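Arcombe Glass Coffee Table

Rounded clear top with a thin dark edge. Low enough to reach from the sofa.
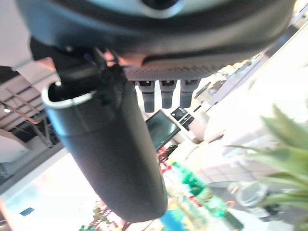 Small monitor with thin black frame, sold separately.

Also available: the Kong play set — 18 pieces, ages 3 and up.
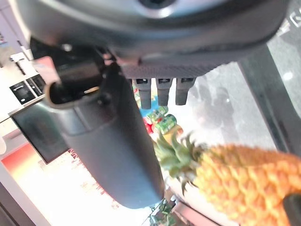

Pineapple with green crown.

Glass wipes clean with a damp cloth. Ships flat in

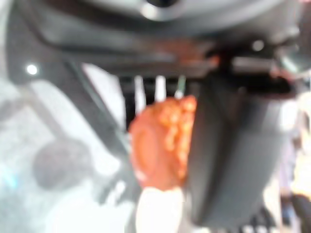 one carton, with the legs packed under the top. Delivery takes some 7 days.

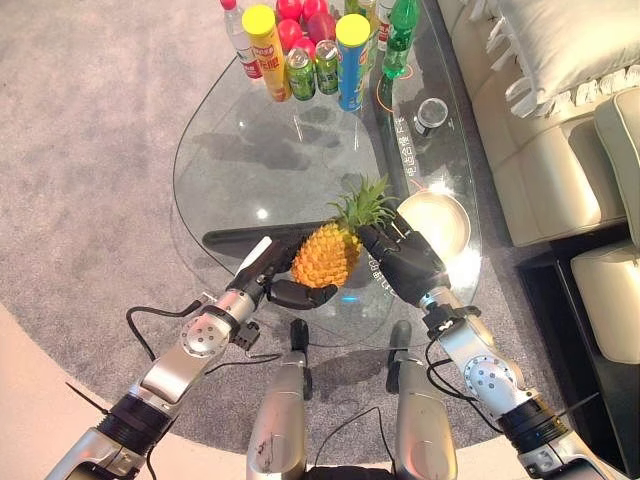 Returns

28 days, in the original carton.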